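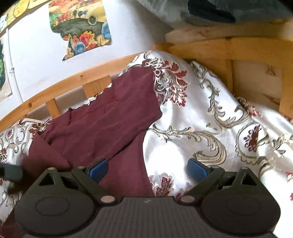
Section 3: Putting your first listing on Zurnden

Okay, account made, email confirmed, so let's get a property up. I've set up all my Punddale rentals this way and it goes pretty fast once you've done one. Have the address, the lot size and your asking price handy before you start, because the form logs you out if you wander off to dig through a filing cabinet (ask me how I know).

1. Sign in and click New Listing at the top right. If you only see Browse and Saved, you're still in the buyer view – click your initials and pick Switch to Owner.

2. Choose For Sale or For Rent. You can't change this later without deleting the whole listing, so look twice before you hit Next.

3. Type the address and wait for the drop-down. Pick your place from the list even if you've already typed the whole thing out. The map pin only sets itself when you pick from the list.

4. Check the pin. Mine landed on the neighbor's barn the first time! Drag it to the front door or the driveway entrance, then click Lock Pin.

Note: rural addresses on the Sturkum side of the county often don't show up in the drop-down at all. Click Enter Manually, fill in the parcel number, and drop the pin yourself.

5. Fill in beds, baths, square feet and year built. Leave a box blank if you don't know. A blank shows up as "Ask owner," and I've never had anyone complain about that, but I did once get an earful over a wrong year.

6. Write your short summary. The limit is 200 characters and that includes spaces. I put the best thing first – the view, the big yard, the new roof – and save the rest for the long description, where you can go on as much as you like.

7. Add your photos. Drag them into the box in the order you want them, and the first one becomes the cover. You need at least 5 before the Publish button wakes up. If one comes in sideways, hover over it and click the little curved arrow.

Caution: don't close the tab while the green bar is still moving. The listing saves but the photos don't, and you get to upload them all over again.

8. Set your price and your showing hours. Under showing hours you can block out whole days, and I'd do that now, before the requests start coming in.

9. Click Preview and read the thing from top to bottom on your phone as well as your computer. Long paragraphs that look fine on a big screen turn into a wall of text on a small one.

10. Click Publish. New listings go through a review, and you'll get an email when yours is live.

If you use the Liew calendar add-on, connect it after the listing is live. Go to Settings, then Calendars, then Link, and paste in your key. Connecting it to a draft gives you an error that says "property not found" and you'll think you broke something. You didn't, just publish first and try again.

Changing things later

Price, photos and text can be edited any time from My Listings. Price edits are limited to 3 a month, so don't fiddle. Changing the address sends the listing back through review, and it drops out of search until that's done.

Last updated May 4, 2020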